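# The Little Newspaper That Went to War

2021-11-16

Everybody in Hadow knows the bakery, the bridge and the clock that runs slow. Far fewer know that in 1918 a group of homesick soldiers from the town put out their own newspaper from a cellar in the French village of Velon, and that it is a joy to read from the masthead down.
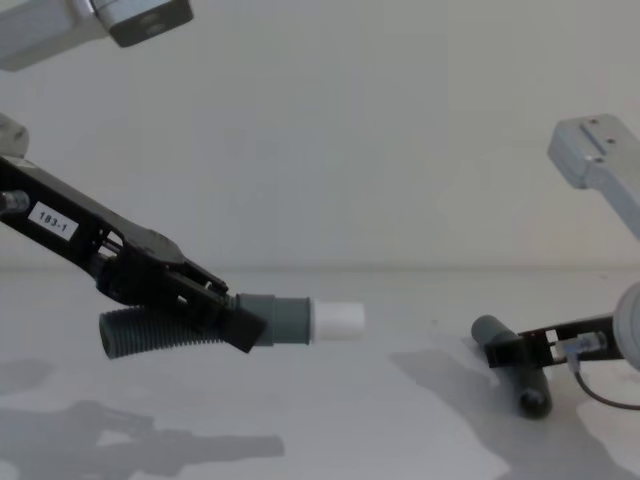
*Renata Oakes*

I came to it through the jokes. A friend at the historical society handed me a photocopy of one page, and near the bottom was a classified ad: "Lost, one left boot, size large, last seen going north in mud. Owner went south." I laughed out loud in a very quiet reading room, and then I asked to see the rest.

The rest fills two gray archival boxes. The *Velon Whistle* started as a single sheet, typed with a ribbon so tired that half the e's are guesses. By June of 1918 the men had found a Thambiah hand press in the back of a shuttered stationer's shop and talked the owner's widow into lending it. She charged them in coffee. The first printed issue thanks her on page one, in type bigger than the headline.

What went into it? Everything! There were baseball scores copied out of letters from home, a weather column that predicted rain every single time, and a running serial about a mule who is promoted to colonel. There were recipes for doing something, anything, with canned beef. There was poetry, much of it terrible and some of it so good that I copied it into my own notebook to keep.

The war itself comes in sideways. You won't find troop movements, because the censor read every line, and now and then he left a blank patch where a paragraph had been. The editors loved those blanks. They took to printing captions under them — "View of the countryside, by our staff artist" is my favorite.
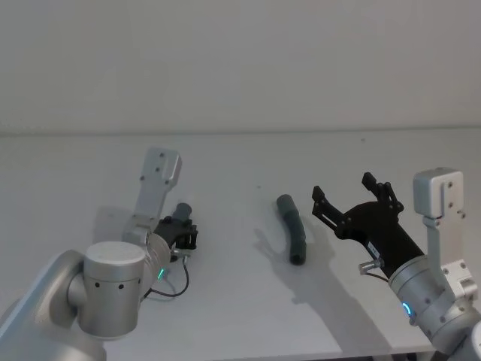

**How did copies get back to Hadow?**

Soldiers mailed them home folded inside their letters, and families passed them from porch to porch until the creases gave out.

That porch-to-porch life shows on the paper. One issue has a ring from a cup on it. Another has a grocery list penciled up the margin, with "lamp oil" underlined twice. Someone's grandmother cut out the mule serial and sewed the installments together with blue thread, so the society has the whole story except the ending, and I would give a great deal to know how the mule made out.

Then there is the voyage issue, put together aboard the troopship *Trorkance* on the way home. With no press on board, the men wrote it by hand and passed it around the deck. It runs to eight pages, and the handwriting changes constantly, sometimes in the middle of an article.

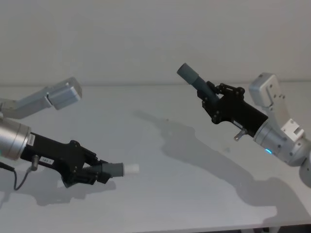

You can follow one writer for a few lines, a neat upright hand that crosses its sevens, until a big looping scrawl barges in and finishes his sentence for him. The weather column is there too, still calling for rain. Under it, in yet another hand, somebody has added, "Correct at last. My socks will testify."

All 61 surviving issues have now been sorted and put in order, and the society will bring out the boxes for anyone who asks at the front desk. Wash your hands first, bring a pencil, and leave yourself a whole afternoon. Start with the classifieds. And if you have a trunk in the attic and a relative who served with the Hadow men, please go up and look under the blankets. The last chapter of that mule story has to be somewhere.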